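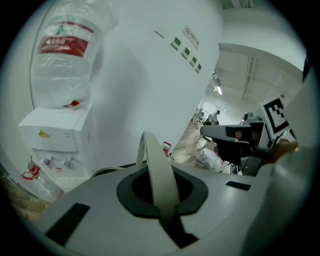 Gudthorpe Works Social Club -- Tea Room & Kitchen board

kettlewarmer
Evening all. Can we talk about the bag on the water bottle? I know the clear plastic keeps the dust off, but I do like to see a bottle unwrapped before it goes upside down on the dispenser, and I always give the neck a good wipe.

brambleside
Oh, I'd leave it on, love! At Ernstead we always did, and the bottle came off cleaner for it.

kettlewarmer
Fair enough, but it looks untidy -- and the red label is so cheerful without it.

post1387
Bag or no bag, could whoever's on in June please empty the drip tray under the taps? I've done it 5 times.

brambleside
I'll do it tomorrow, and bring a fresh cloth.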